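Chapitre 3 - Ranger le bureau
Par Noémie Gosselin
29 avril 2024
30 partages - 4 commentaires

Avant de classer les papiers, il faut connaître le meuble qui les reçoit. Dans ce chapitre, nous étudions le petit rangement fermé.

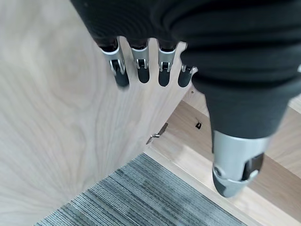
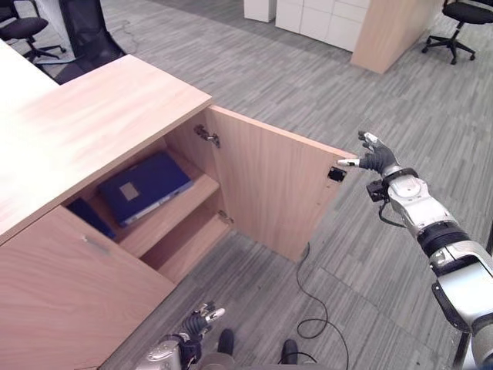
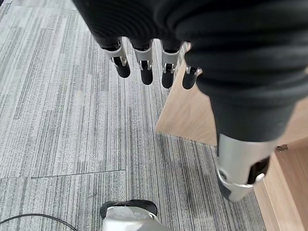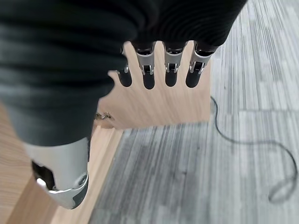
Un classeur trouve sa place selon la fréquence de son usage. Les dossiers de février, déjà terminés, peuvent descendre au niveau bas. Le classeur bleu foncé couché sur l'étagère porte une petite étiquette claire - mais debout, avec le dos vers la porte, on le lirait plus vite.

Commentaires

Boateng : Et pour 200 feuilles, un seul classeur ?

Flelura : Merci, j'attends le chapitre 4.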